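### 3.2 Wording of vacancies and response rates

The second part of the study looks at how the text of a job posting affects the number of people who apply. We drew 1000 postings from two online boards, Cukus and Tistik, all published in April. Postings that were withdrawn within 6 days were left out. Each remaining posting was coded for job title, pay, contract type, hours and the length of the task description.

Pay was the strongest single factor. Postings that named a salary drew more applicants on both boards, and the gap was widest for warehouse and light assembly work. Contract type mattered less than we had expected – temporary and permanent postings in the same trade drew similar numbers once pay was held constant. Figure 2 belongs to the handling category, the largest group in the sample.

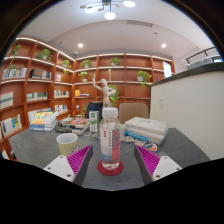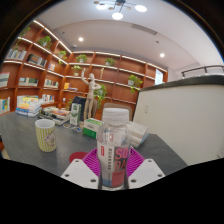
**Figure 2.** Handling category: clear plastic bottle with a white screw cap and a red and white label, with a red coaster and gripper fingers, in both images.

Task descriptions in this category were short. Many ran to fewer than 60 words and listed duties without saying how the day was divided between them. Postings of more than 100 words drew fewer applicants on Tistik but not on Cukus, where the full text is hidden until the reader opens it.

Employers also differed. Jardine posted the same text for every site, while Lernwood changed the title and hours each time. We treat repeated texts as one posting in the models that follow, and report the uncorrected counts in the appendix.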